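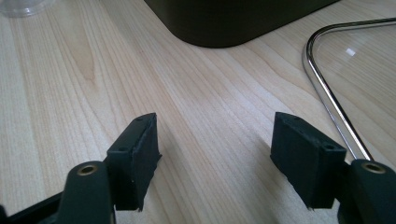 Where Did the Ferry Go? A Student Project on the Old Cindport Crossing

Our class had to pick a piece of local history that isn't in the textbook, and I knew right away I wanted the ferry. My grandmother still says "down by the ferry" when she means the parking lot behind the fish shop, and there hasn't been a boat there in her grandchildren's lifetime! So I spent the spring finding out what used to run between Cindport and Drornodholm, who rode it, and why it stopped.

The question I started with was simple: did the bridge kill the ferry? Everybody in town will tell you yes. I thought so too when I wrote my proposal. 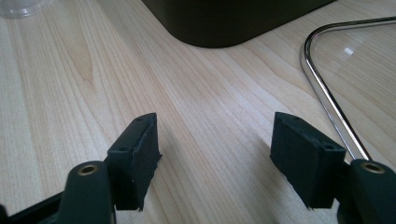
By Norbert Pap
Local History Project, final report

How I looked for answers

I used two kinds of sources. The first was the town library, which keeps the old harbor logbooks in a back cabinet (you have to ask, and you have to leave your backpack at the desk). The second was talking to people who remembered the crossing. I ended up with two long interviews, one with a woman who rode it to school and one with a man whose father sold the tickets. Both of them asked to be left unnamed, so I call them the Rider and the Ticket Man's Son.

The logbooks were my favorite part. The handwriting changes whenever a new clerk takes over, and one of them drew tiny clouds in the margin on days with bad weather. I got very good at reading his sevens.

What I found

The busiest month in the books I read was August, with 1,475 passengers written down. That is a lot of people for a boat with benches for 30! The Rider remembered those weeks well. She told me families stood along the rail with picnic baskets and that you could smell the engine on your clothes until bedtime.

Sunday was a separate world. The boat left later, the fare was lower, and it waited for people coming out of church in Drornodholm. The Ticket Man's Son said his father sometimes held it for a single late passenger and got yelled at by the captain for it.

Now the bridge. In the logbooks, the passenger counts start dropping before the bridge opened – well before. At first I figured I had copied something wrong and went back to check, but the numbers were right. Then I noticed that the cannery at Farkas stops showing up in the freight notes at the same point. Workers from Cindport used to cross over and walk the shore road to Farkas every morning. When the cannery closed, the early boat had hardly anyone on it, and soon after that the early boat was gone from the schedule.

The Rider backed this up without my asking. She said the morning crossing "got quiet all at once," and that she and her brother had to switch to the bus through Cadby, which took forever and made him sick.

What I think now

I believe the ferry was already in trouble and the bridge finished it off. I can't prove it with the sources I have. Two of the logbooks have water damage, and I never found the company's own account books, so I don't know if it was losing money. If another student takes this up, I would start with the cannery's payroll records, if they still exist somewhere.

I also want to go back and ask about the boat itself. The Ticket Man's Son thinks it was sold up the coast and turned into a restaurant, and I would love to eat there.

More student projects
Street Names of Drornodholm and Who They Honor
Growing Beans in Three Kinds of Soil
The Cadby Bus Line, Then and Now
How Loud Is Our Cafeteria?
A Short History of the Farkas Cannery Whistle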